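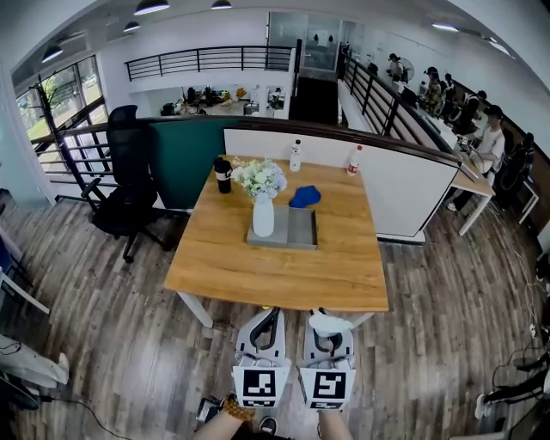
# I've come around on fake flowers, and I'd like you to come with me

My mother-in-law, Annag Morrison, has had the same arrangement on her hall stand for nine years. Silk peonies, mostly, with some kind of berry on a wire. For a long time I thought of it as her one lapse. She's a wonderful gardener, she can tell you what's wrong with your tomatoes over the phone, and yet there they stood, pink as bubble gum in February. I used to look at them while I took off my boots and feel a little bit superior.

I'd like to take that back, in public, at some length.

I should say that I was a fresh-flower person for most of my adult life, and a fairly smug one. I bought a bunch every Wednesday on the way home from work. I had opinions about cutting stems on a slant. I had a drawer full of those little packets of powder (I still do, if anyone wants them). When people put out fabric roses I'd reach over and pinch a petal to check, which is a rude thing to do in somebody's house, and I did it for years before my friend Kenna Pringle slapped my hand away from her mantel and told me that if I wanted to touch something I could touch the dishes in the sink.

So what's the complaint, really? I've gone through everything I used to say, and most of it doesn't hold up.

## They're a lie

This is the big one. A fake flower pretends to be a flower, and pretending is bad, so the flower is bad. I believed this without ever looking at it very hard.

But my kitchen floor pretends to be stone. My winter coat has a collar that pretends to have belonged to an animal. There's a painting of a pear over my desk, and I've never felt deceived by it at lunchtime. We're surrounded by things that look like other things and we mostly enjoy them. A candle shaped like a pinecone, fine. A lamp with a shade like a tulip, lovely, where did you get it? Then somebody makes a tulip out of cloth and puts it in a vase and we act like they've forged a check.

I think what we really mind is being caught out. You lean in to smell the lilac, there's no smell, and you've been made to look foolish in front of the dentist's receptionist. I get it. That's happened to me (it was the dentist's, and I had a numb lip, and I made a noise). But it's a pretty small injury, and it's my own nose that I put in there.

## They're tacky

Some of them are! Some of them are awful. The lilies with the plastic dewdrops glued on should be discussed at a national level. There's a restaurant near me, Nisonach, where I'd happily eat every night of my life, and the back wall is covered with a sort of green plastic hedge with orchids poked into it, and the orchids are a blue that I've only otherwise seen in mouthwash.

Fresh flowers can be tacky too, though. Think of dyed carnations. Think of a gas station bouquet with glitter on the daisies. The tackiness comes from somebody making a poor choice, and you can make a poor choice with anything. Good artificial ones have gotten very good, and they've done it by being a bit uglier. That's the secret as far as I can tell. A leaf with a brown edge, a stem that goes off at a stupid angle, a bud that never got anywhere. The cheap ones are all perfect and all facing you, like a choir.

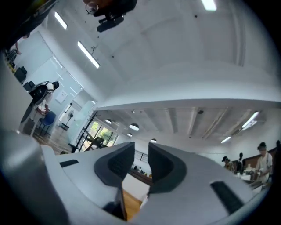 Do good fake flowers have to be expensive? A decent stem costs more than a fresh one, and then you don't buy it again, so after a month or two you're ahead.

I did this sum on the back of an envelope last March and had to go sit down. I won't tell you what I used to spend a year on fresh bunches. It wasn't a car, but it was certainly a bicycle.

## They gather dust

Yes. They do, and this is the objection I have the most respect for, as somebody who owns a great many objects and one cloth.

Magnus Pollock, who lives across the landing from me, takes his outside twice a year and goes over them with a hair dryer on cool. He looks demented doing it and the results are excellent. Kenna runs hers under the shower. I've heard about rice in a paper bag, and salt in a paper bag, and I've tried the salt, and I'm still finding salt. Mostly I use a soft paintbrush while I'm on hold with the bank – it takes the length of one hold – and I've come to think of it as a nice little job.

And let's be fair about what you're comparing that with. A vase of fresh flowers on day six is no picnic. There's the water, which has turned into soup. There's the slime on the stems, and the petals under the radiator, and that smell, like a pond that's had bad news. I used to leave mine a day or two too long out of guilt about the money. For about half of each week I was living with a small rotting thing in the middle of my table and calling it a treat.

## They don't die, and that's creepy

Ardalan Kermani, who taught me most of what I know about cooking rice and who argues for sport, put this to me over dinner. He said the whole point of a cut flower is that it goes. You get four days, maybe more, and you look at it properly precisely on account of that. Something that lasts forever, he said, you stop seeing by the weekend.

It's a good argument and it kept me quiet right through dessert.

He's correct that you stop seeing them. I've stopped seeing mine, sometimes for weeks. Then the sun comes in low some afternoon and gets into the petals, and there they are again, and I have the small jolt of pleasure that I used to pay for every Wednesday. I stop seeing my husband too, in that sense. I stop seeing the view from the bedroom. I don't think it follows that everything I love should be thrown out and replaced on a schedule.
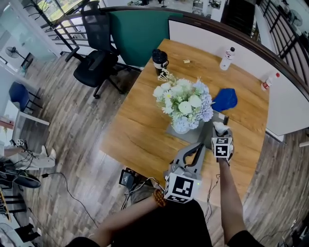
*White roses and blue hydrangea, all artificial.*

And about the going. I've noticed that the people who speak most warmly of the brief life of the cut flower have usually had a decent run of luck. When my father was in the hospital, fresh flowers weren't allowed on his ward. Lenuța Tănase, who had worked with him for 30 years at a hardware wholesaler called Skakel, turned up with a bunch of silk anemones wrapped in newspaper, and she stood them in a water jug next to his glasses. He knew exactly what they were. He told every nurse that he'd been watering them. They were the only thing in that room with any color in it and they didn't droop while he was asleep, and I can't tell you how much I would not have wanted to watch something droop.

I have them now. They've faded to a sort of tea color and I wouldn't swap them for a greenhouse.

## What I'd still say against them

I don't want to go completely overboard. A few things bother me.

They're usually made of plastic, or cloth with plastic in it, and when you do get rid of them they go somewhere and stay there. I think the only decent answer is to buy few and keep them a long time, and not to treat them as seasonal. There's a store on MacRitchie that changes its whole window every few weeks, pumpkins and autumn leaves and then holly and then blossom, and I hate to think what the dumpster looks like.

They also do nothing for a bee. If you've got a balcony or a step or a windowsill, put something living on it. I've got 3 pots of thyme outside the kitchen window and they're a riot in June. Fake on the inside, real on the outside is a perfectly good rule, and it has the advantage that the inside ones don't get greenfly.

And I'd never send them to a wedding, though I'm less sure why. Kenna had hers made up by a company called Semon, all paper, every last stem, and everyone cried just the same. 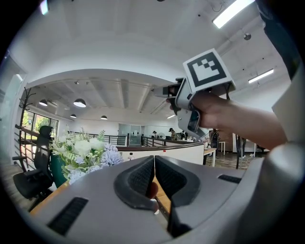

*A hand reaching in from the right.*

## Back to the hall stand

I asked Annag recently why she'd gone for silk peonies in the hall, with a garden full of the real thing outside the back door. I suppose I was hoping for some wisdom. She said that the hall gets no light, the front door lets in a gale, and she'd killed everything she ever put there, including a cactus. The peonies were on sale. She likes pink.

Then she asked if I'd be buying her any for her birthday, and I said which kind, and she said surprise me, but if they're real I'll want them for the kitchen. So I'm getting her one good stem, a magnolia, I think, with a bit of lichen on the branch. I've already pinched it in the store to check.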